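Boxed in

Shares 271 | Comments 9

Yellow tape costs very little, and I suspect that explains a good deal of its popularity. You can buy a roll at lunch and have an organised workplace by three. The squares go down on the floor, everybody is told what belongs in them, and for a while the stockroom looks as if somebody is in charge of it.

I've worked in and written about stockrooms, mailrooms and the back ends of shops for long enough to have seen the squares come and go. They arrive with a new manager. They leave in grey curls, lifted by trolley wheels, and the last corner of the last one stays stuck to the floor for years.

So when Birthe Dalsgaard told me that floor marking had changed the way her clients handle their crates, I asked to be shown. Dalsgaard advises small firms on storage under the name Visier. She is brisk and cheerful about it, and she doesn't like the word "tidy," which she says makes people think of their mothers. Her word is "parking." A crate has a parking spot. So does a trolley, a bin, a rack on casters. If the spot is empty, the thing is in use. If the thing is somewhere else, somebody has left it there and can be asked to go and get it.

I put it to her that somebody can be asked to go and get it without any tape at all.

"You can ask," she said. "They'll say, get it and put it where?"

Fair enough. I have said exactly that, with a crate in my arms, to a supervisor who waved at a whole wall.

The idea is borrowed from factories, where lines on the floor have been ordinary for decades. On a factory floor they make sense to me. Things are heavy, forklifts go by, and a pallet in the wrong place can break an ankle. My trouble begins when the same lines turn up in carpeted rooms, where the loads are plastic crates and the worst that can happen is a stubbed toe. Rurkeck, a parts distributor that took on the full scheme in March, now has a colour chart on the wall to say what each tape means. Yellow is for movable things. Red is for rejects. Green I was told twice and have forgotten twice, and the man who told me had to check.

Carpet is also a poor surface for it. Tape wants something hard and clean. On short commercial pile it sticks to the tips of the fibres and not much else, and every caster that rolls across an edge is working to pull it up. Dalsgaard concedes this. She presses hers down with a hand roller and tells clients to vacuum first and replace the tape when it lifts. At Zanetti, a catering supplier with a carpeted storage area, they tried fabric tape, then went back to the ordinary kind when the fabric one frayed.

Then there's the matter of what the squares are for. A taped box has no label of its own. It says something goes here, and leaves you to know what.

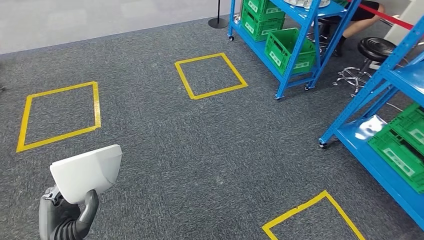
Dalsgaard would put a word beside each one, in letters big enough to read standing up. Most places skip that step. They lay the tape in an afternoon, when the whole staff remembers what was agreed, and count on the memory lasting. Then someone new is hired, or the stock changes, and you have outlines for things that left the building last spring.

I'm kinder about the rolling rack, the other half of what she recommends. Put shelving on wheels and you can take it to the work, load it there and bring it back. Put ventilated crates on the shelves and you can tell at a glance if they're full. Stick a label on the side that faces out. None of this needs a consultant, but a surprising number of firms have fixed shelves against a wall and staff walking back and forth to them all day carrying one thing at a time.

Fesex, which packs garden supplies, bought two racks and no tape. I liked it there. The racks drift a bit. One was blocking a cupboard when I came in, and a woman shoved it aside with her hip and carried on talking. When I described the yellow squares to her, she thought it over and said she wouldn't mind one in front of the cupboard, to show where not to park.

I passed that on to Dalsgaard, who said it should be red.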